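May, getting on for nine at night

Second day of the gripper bake-off. The Tunton fingers went on after breakfast, and by lunch I'd learned two new things about fleece and forgotten most of what I like about cloth. They close politely and then let go with equal manners. I've written "gentle" in the notes, being a generous person.

Swapped to the Clistham pair after tea. Narrower tips, ridges on the inside, a bit of bite to them. The red top went back up and we started over.
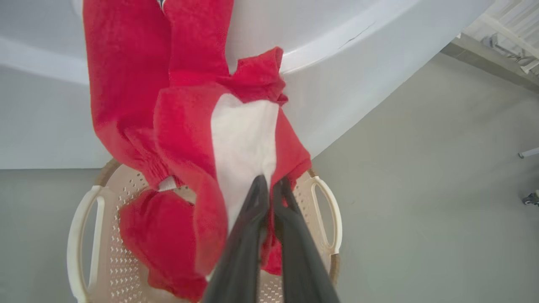 Three decent lifts in a row, then a sulk from the Distier controller, which reports every fault as a comms fault, including the one where I'd leaned on the keyboard. Rebooted it. Rebooted me, with toast.

Leaning towards the Clistham, though the colour of the invoice may change my mind. Bošković arm tomorrow, if the adaptor plate fits this time.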